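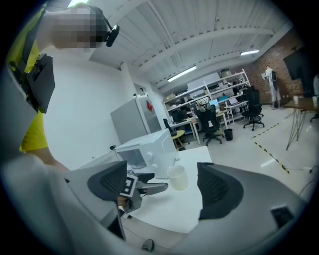
Bright yellow shirt, black straps.

2026-07-08

Quick one, I have to be out the door by six and I promised at least four people I'd write up the supper before everyone forgets it.

So. The Arain Fund supper. We did it! 454 dollars short of the target at close of business on the night, then two checks turned up in the mail on Monday and now we're over. Target was 3,000. I'm not going to give the exact total until the bank stops being weird about one of them, but over. Thank you thank you.

For anyone new, the Arain Fund pays for gas, parking and motel nights for families who have a kid on dialysis at a hospital that isn't near them. Which is most of them around here. Incombe doesn't have a pediatric unit, you drive, and you drive three times a week, and parking alone will eat you. My sister did it for two years with my nephew. That's how I got into all this and I've told that story enough on here so I'll skip it.

Things that went well. The food. Ryota Furukawa did the whole menu for what we'd budgeted for just the mains, and I still don't really know how. Chicken thighs with the sticky soy thing, a huge tray of eggplant, rice, slaw, those little pickles that disappeared before the second table got up. He wouldn't take gas money. I put a gift card in his coat pocket so Ryota if you're reading this, check your coat.

Tickets sold out at 70, ten days early. I had people texting me the morning of asking if there was a chair. There was not a chair. We could of sold more but the Kulon Hall people are strict about the number and fair enough, it's their license.

The silent auction did better than the raffle, which surprised me. 31 lots. The quilt went highest, then the weekend at the Erau cabin, then (I did not see this coming) a load of split firewood, delivered and stacked. Two guys went back and forth on that firewood all night. Somebody's kid kept running over to report the bid. Next time I want more lots like that, stuff a person would have to buy anyway. The fancy baskets with cellophane just sat there. One went for less than the candle inside it cost me. Sorry to whoever wrapped those, they did look nice.

Things that did not go well, so I remember:

The card reader. Wouldn't connect for the first forty minutes, so half the bar was on the honor system with names on a paper plate. Everyone paid, I think. If your name was on the plate and you haven't paid, you know who you are, no rush.

Bid sheets. Pens walked off. Tie the pens down. Also put a minimum raise on every sheet, we had people going up by a quarter to be funny.

The speech. Mine. Too long, I could see people looking at the dessert table. Four minutes max in future. The mom who spoke after me did two and a half minutes and had the whole room, so really I should have just handed her the mic and sat down. She's asked me not to put her name on here. She talked about eating vending machine dinners in a parking garage, and then she thanked the person who'd paid for one motel night, one, back when her daughter was first sick, and said she'd slept nine hours. I'm not going to write it up any better than that.

The coffee ran out. I know. I heard about it.

Couple people asked where the money goes once it's in. It goes to the fund's account, two signatures to take anything out, and the families get it as gas cards or the motel gets paid direct. No forms longer than a page, that was the one thing I dug my heels in about. If you're filling this in from a waiting room at 11pm you don't need six pages and a notarized anything. Dinner costs came out of the ticket price and the auction money was kept seperate, all of it goes over.

Next up is the coat and boot sale in October, same hall, daytime. I need tables (folding, the light kind), hangers, and somebody with a truck for the Saturday morning. Kids sizes especially. No ski boots please, we still have last year's ski boots.

Also I have three casserole dishes, a blue cardigan and one single earring, gold hoop, smallish. They're on my porch in the bin with the lid. Come by any evening but not tonight, I'm out.

Ok, late. Will post the auction list and the real total when the check clears.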